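Munis Publishes Results of Hand-Held Gripper Comparison on Household Textiles

December 18, 2024 – Munis, a maker of hand-held grippers for recording manipulation data, today published the results of a comparison of two fingertip pads and two camera mounts for its Wukemon gripper line. The work was carried out in October with Csonka, which supplies the pads, and covered garment folding in furnished homes.

The comparison consisted of 278 folding runs over 11 garments, including T-shirts, towels, cotton pants and heavy knitwear. Each run used two grippers, one per hand, with a camera on each. A run was counted as complete when the garment was folded to a set outline with no bare-hand contact. The two pads tested were a smooth pad and a ridged pad of the same size and hardness. Linkage, jaw travel and trigger force were left unchanged.
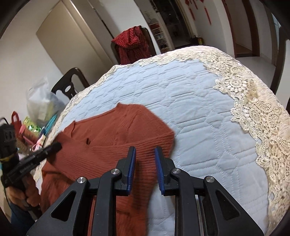

Knitwear gave the widest spread between pads. Smooth pads tended to slide off ribbed cuffs and sleeves when the fabric was lifted at a steep angle, and operators had to take a second grasp. Ridged pads held the same fabric with a shallower pinch. On thin cotton the difference was small, and on terry cloth the two pads gave the same completion count. Patterned or quilted table covers under the garment slowed the first grasp with both pads – operators more often picked up the cover along with the hem.

Of the 278 runs, 173 were recorded with the lower camera mount, which keeps both fingertips in view through the full jaw travel. The remaining runs used the upper mount, which shows more of the table but hides the contact point when the wrist is turned inward. Munis will ship the lower mount as standard. The upper mount remains available as an option.

Recordings from the comparison are being converted to the Plekunton format and will be released to registered users within 30 days, together with pad drawings and the run protocol. Ridged pads can be ordered separately for existing Wukemon grippers and fit without changes to the fingertip.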